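27 July 2018
Workshop notebook, Purnanthorpe unit

Mizuno hatchback, the silver one that came in part exchange. In with us for prep before it goes on the forecourt. Odometer reads 1671 more than the figure on the last service stamp, so it has hardly moved this year. The sales side want it listed as soon as it is clean and signed off. My part is the mechanical check, the brakes and the rear hatch leak. Bodywork and valeting are down on a separate sheet.

Started with fluids. Engine oil was dark but on the upper mark. Drained it anyway and put in fresh with a new filter. Sump plug washer was flattened right out and looked like it had been used more than once, so a new one went on. Coolant is clean and the level is fine. Brake fluid looked like weak tea. Flushed it through, furthest wheel first, until it ran clear at all four corners. The nearside rear bleed nipple was tight. Left it soaking while I did the others and it came undone without rounding off. Put the rubber cap back on it, and the offside rear has no cap at all. Need to find one in the drawer.

Front pads are down to the last third. They would pass, but the buyer would be back before Christmas asking about them, so I have fitted new ones. Discs have a small lip and no scoring. Cleaned the carriers, greased the slide pins. The lower pin on the offside was dry and stiff and had worn the inner pad more than the outer. It moves freely now. Rear shoes have plenty left. Blew nothing out with the air line, used the wet cleaner as per the wall sheet.

Handbrake came up too far, so I adjusted at the drums first, then at the cable. It now holds on the yard slope. The cable adjuster has a few threads left, which will do for the life of these shoes.

Tyres. Fronts are a matched pair, Fesley all-season, good tread. Rears are two different makes. The nearside rear has cracking on the outer wall and I don't want to send it out like that. Asked for a pair for the back so that they match. Waiting on a price. Spare is full size and has never been on the road by the look of it, but it was very low. Pumped it up and wrote the pressure on masking tape on the rim, so whoever looks at it next can tell if it has dropped.

Hatch leak. The complaint on the part exchange form just says "damp boot". Lifted the carpet and the spare wheel well had a puddle in it. Dried that out first with the wet vac, then rags. Ran the hose over the back of the car in stages, starting low and moving up, with me in the boot and a torch. Nothing from the bumper vents. Nothing from the lamps on the first go. With the hose on the roof edge it started to track down the nearside gutter and come in behind the lamp cluster.

Took the lamp cluster out. The foam gasket had gone hard and was split along the bottom edge. Somebody had been round it before with clear sealant, which had lifted off the paint in one long strip. Picked off all the old stuff with a plastic scraper, wiped down with panel wipe, and fitted a new gasket. Did the offside as well while I had the tools out. The gasket on that side was softer but not worth keeping. Hosed again for 10 minutes, top and both sides, and the well stayed dry. I will leave the carpet out overnight and look again in the morning before it goes back in.

Broke off for tea at this point, then did the small parts and the paperwork. 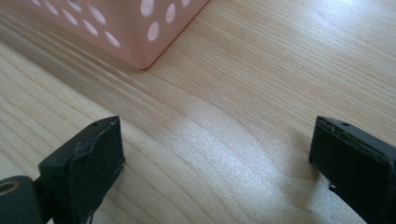 Corner of the pink basket on the wooden table.

Small parts list for this job, for the stores sheet: one sump washer, one oil filter, one air filter, front pad set, two lamp gaskets, brake fluid, one number plate screw with yellow cap. The cabin filter is on order and should come with the tyres. I have written it down as fitted on the draft and then crossed it out, so please don't type it up as done until it is in.

Cabin filter note for whoever does it. The glovebox has to come down. There is a damper cord on the right-hand side and it unhooks towards you. Don't pull it sideways. I did that on the last Mizuno in June and we ended up buying a whole glovebox lid for it.

Battery. Tested low on the first go, which I expected after it had been standing. Put it on the Brollance charger on the slow setting and it came up properly. Tested again after it had rested and it is within limits. Not replacing it. Terminals cleaned, clamp bolt was finger loose and is now tight. The radio has lost its code after being disconnected. The code card is in the document wallet behind the service book. Entered it and set the clock.

Lights all work apart from one number plate bulb, changed. Wipers smear on the driver's side. Cleaned the blade and it still smears, so it gets a pair. Washer jets were pointing at the roof. Moved them with a pin. Horn fine. Air con blows cold, no noise from the clutch. All windows go up and down, the nearside rear is slower than the rest but gets there. A bit of silicone spray in the channels helped.

Road test, out past the reservoir and back by the ring road. Pulls straight, brakes straight. New pads bedded in with a run of gentle stops, no squeal. Slight rattle from under the car between idle and 1000 rpm when cold, gone once warm. Back on the lift and found the heat shield over the middle box with one fixing rusted through. Put a large washer and a new bolt on it. Started it again and it was quiet, but the engine was still warm by then so it needs a proper cold start to be sure. Gearchange is good. Clutch bites a bit high and doesn't slip in fourth up the hill.

Haruto Ueda from the sales office came through to ask for wording for the listing. I told him he can say serviced, new front pads, brake fluid changed, and one key only. He wanted to put "as new" and I asked him not to, with two stone chips on the bonnet and a scuff on the rear arch. He is also to leave the tyres out of it until they are on. The last listing went up saying new tyres all round, when it had two, and I had the customer stood at the counter here pointing at the other pair.

He asked about the second key too. It isn't in the wallet. The form has a tick against "2 keys", so either it was ticked by habit or the previous keeper still has it at home. He is going to ring. A new one has to be cut and coded, and we can't code it here, so better to know now than on the day of collection.

Other things on the go, so that they are written down somewhere:

The lift in bay 5 is still dropping slightly on the left side when left up under load. It sits on the locks all right. Please keep putting it on the locks every time, even for a quick look. Engineer is booked.

Drain tank for the old oil is near the top. Don't start another oil change before it has been emptied.

The long-reach trim tool has gone from the board again. If it is in your box please hang it up.

The blue estate is finished apart from the wheel nut torque check after its first run out. Sheet is on the dash.

To do on the Mizuno tomorrow:
Cold start first thing, listen for the heat shield
Check spare wheel well with a dry hand and a paper towel
Carpet back in if dry
Bleed nipple cap, offside rear
Wiper blades
Check spare pressure against the tape
Chase tyre price and cabin filter
Sign off sheet to sales once the tyres are on, and not before

Locked up, keys for the Mizuno are on hook 10.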